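首页 | 笔记 | 代码 | 硬件 | 关于
阅读时间:9 分钟

30/08/2022 手持夹爪数据管线,时间对齐与位姿滤波

接着上次没做完的部分。目标没变:把双手演示的原始记录变成训练能直接吃的轨迹,中间不再靠人手改参数。Lekota 负责采集端录制,Trumumora 负责离线处理和切片,策略训练那边暂时不动。

先记结论,方便以后翻:左右两路夹爪的时间戳偏差已经定位,在录制端;位姿滤波换了方案,抓取前那一小段的抖动明显变小;切片规则还有漏洞,没修完。

一、时间戳

现象是回放时左手夹爪的开合总比画面晚一点。右手没有这个问题。一开始怀疑是视频解码丢帧,把解码后的帧号和容器里的时间戳逐条对了一遍,没有缺口,排除。

然后看开合宽度那一路。宽度是从指尖标记算出来的,标记检测在自己的线程里跑,结果写进队列,由写盘线程统一落盘。翻代码发现左右两路用了同一个写盘函数,但是左路调用时没有把采集时刻传进去,函数于是用了默认值,也就是写盘那一刻的系统时间。队列空的时候看不出差别,队列一堆起来就开始漂。右路传了参数,所以一直正常。

这个默认值是 5 月重构时我自己加的,当时图省事。现在删掉了,不传直接报错。顺手把所有调用点检查了一遍,头部相机那一路没问题,惯性测量那一路有一处也是隐患,一起改了。

改完之后的对齐流程:

每一路数据只认采集时刻,用单调时钟,不用系统时间。
录制开始时各路记一次单调时钟与系统时间的对应关系,写到文件头,只用来归档和查找。
离线处理时以头部相机为主时钟,其余各路插值到主时钟上。位置用线性插值,姿态用球面插值,开合宽度用线性插值,不外推。
主时钟某一帧前后找不到有效样本的,标无效,不补。

旧数据怎么办:左路宽度可以救一部分。宽度变化的拐点和视频里指尖标记的运动是对得上的,离线重跑一遍标记检测就有正确时刻。已经写了脚本,对旧记录一共重跑了 98 条,其中 14 条视频里左侧标记遮挡太久,重跑也没有可用结果,移到废弃目录,保留原始文件。

注意:重跑后的宽度和录制时的宽度数值不完全一样,在线检测为了速度缩小过图像。训练时不要混用,统一用重跑的版本。元数据里加了一个字段记录宽度来源。

二、位姿滤波

原来的做法是对位置做一个固定截止频率的低通,姿态转成欧拉角以后也这么做。两个毛病:一是欧拉角在某些腕部姿态附近会跳,滤波之后变成一个假的大幅摆动;二是截止频率定低了,快速移动段有滞后,定高了,靠近杯子时的细抖又压不下去。

现在改成两步。第一步剔野值,相邻样本之间的位移和转角换算成速度,超过上限的直接扔掉,缺口短的用前后样本插值,缺口长的标无效。第二步平滑,在李群上做固定区间平滑,等速模型,过程噪声按当前速度调节,慢的时候信运动模型多一点,快的时候信观测多一点。离线处理不在乎因果,前向后向各跑一遍,没有相位滞后。

参数调节记一下。过程噪声的速度分界最开始用了一个硬阈值,结果在阈值附近来回切换,平滑后的加速度上出现台阶。改成平滑过渡以后台阶消失。观测噪声目前还是常数,严格说应该跟着跟踪置信度走,跟踪器输出的置信度我看了,大部分时间贴着上限,区分度很差,先不用。

另外有一个容易踩的坑:跟踪器重定位之后坐标系可能有小跳变,整段轨迹后半截会平移一点。野值剔除抓不住它,单个样本看像是一次快速移动,后面又都连续。现在加了一个检查:跳变前后用惯性测量积分出来的位移做对比,差得多就在这里断开,断点前后当成两段独立记录。宁可多切,不要把错的拼在一起。

三、左右手的相对关系

双手任务里,真正影响结果的是两只夹爪之间的相对位姿。两边各自滤波,各自误差都不大,合起来相对误差会放大。试过把两只手放进同一个状态里联合平滑,效果有一点,计算量翻了不少,收益配不上,先搁着。

更有用的是坐标系的选择。之前所有动作都表示在录制起始时刻的头部坐标系里,操作者站的位置一变,同样的动作数值就差很多。现在动作改成每只夹爪相对自身当前位姿的增量,另外把一只夹爪在另一只坐标系下的位姿作为观测给进去。头部位姿只在处理图像时用,不进动作。

这个改动涉及 Trumumora 的输出格式,版本号加一,旧版读取代码保留,遇到旧版会转换并打一条警告。

四、任务与切片

目前用的任务是纸杯搬放:泡沫板放在桌上,中间是杯架,单个纸杯在旁边。任务选它是因为目标清楚,失败也清楚,杯子轻,碰一下位置就变,对位姿误差敏感,适合拿来验证前面改的东西。

切片规则现在是这样:

宽度连续下降并稳定在非全闭的值,判为抓取开始。
宽度上升且超过设定值,判为释放。
两次释放之间算一个片段,前面补一段接近过程。
片段内无效帧比例超限的整段丢弃,不做修补。

漏洞在第一条。纸杯壁软,夹住后会继续变形,宽度慢慢往下走,稳定条件迟迟不满足,抓取时刻被判晚。放宽稳定条件,又会把手指在空中轻微收拢误判成抓取。试了 3 种组合都不理想。

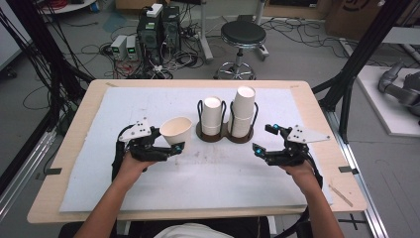 图 1 头部视角,左侧夹爪靠近单个纸杯,右侧夹爪张开。

上图这种姿态对切片来说是比较麻烦的一类。左手在杯子旁边,右手张着,指尖朝向桌子中间,只看宽度曲线判断不出哪只手是主动手。现在打算给每只手单独维护一个状态,空闲、接近、持有、释放,状态转换同时看宽度和夹爪速度,持有状态还要求杯子的检测框跟着夹爪走。检测框来自离线检测,杯架上两摞杯子容易和单个杯子混在一起,尤其是夹爪靠近杯架的时候。先按检测框高宽比粗筛一遍,不够再说。

标记检测方面,青色指尖标记在浅色桌面和白色泡沫板上对比度足够,色调阈值不用改。夹爪上面的三角板带黑孔,有一版检测把孔的边缘当成了角点候选,耗时上去不少。加了一步:先用颜色定出标记的大致区域,再在区域里找角点。

五、Skollico 回放器

Skollico 现在可以同时显示原始轨迹、平滑轨迹和无效区间。加了两个功能:

按住空格时左右两路宽度曲线跟着视频滚动,光标处显示双方数值。
在时间轴上手动标抓取时刻,存成旁路文件,不改原始记录。标注用来评估切片规则,不用来训练。

已知问题:长记录拖动时间轴时会卡,原因是每次拖动都重新读一遍位姿文件。应当加缓存,没来得及。还有一个显示上的错误,姿态轴的颜色左右手画反了,数据没错,只是画的时候取错了索引,已改。

六、Luva 仓库的杂事

持续集成里加了一个对齐测试:合成一段已知偏差的数据,跑完整流程,检查输出偏差是否归零。之前那个默认参数的问题如果有这个测试早就抓到了。

配置文件从各脚本里收拢到一处,录制、处理、回放读同一份。左右手外参分开存,文件名带左右,读取时校验,写反会报错退出。以前只靠目录顺序区分,出过事。

处理整批数据的时间比以前长,主要花在重跑标记检测上。改成按记录并行,近 9 成的时间花在解码上,再并行也快不了多少,后面看能不能用硬件解码。

七、没做完的

切片状态机只写了骨架,转换条件还没填。
观测噪声和置信度挂钩,等跟踪器那边给出更有区分度的指标。
重定位断点目前只对单手检查,一只手断开时另一只手的片段应该一起断,还没处理。
Skollico 位姿缓存。
旧格式转换的警告太多,刷屏,改成每个文件只打一次。
用手动标注的抓取时刻对新旧两套切片规则各评一遍,结果写到下一篇。

备查:处理命令里的覆盖开关默认是关的,重跑旧记录要显式打开,不打开会跳过已有输出,而且只在日志里写一行。今天因为这个白等了一轮,以为参数没生效,看的其实是旧结果。跳过的条目改成结束时汇总打印。

上一篇 | 下一篇 | 返回目录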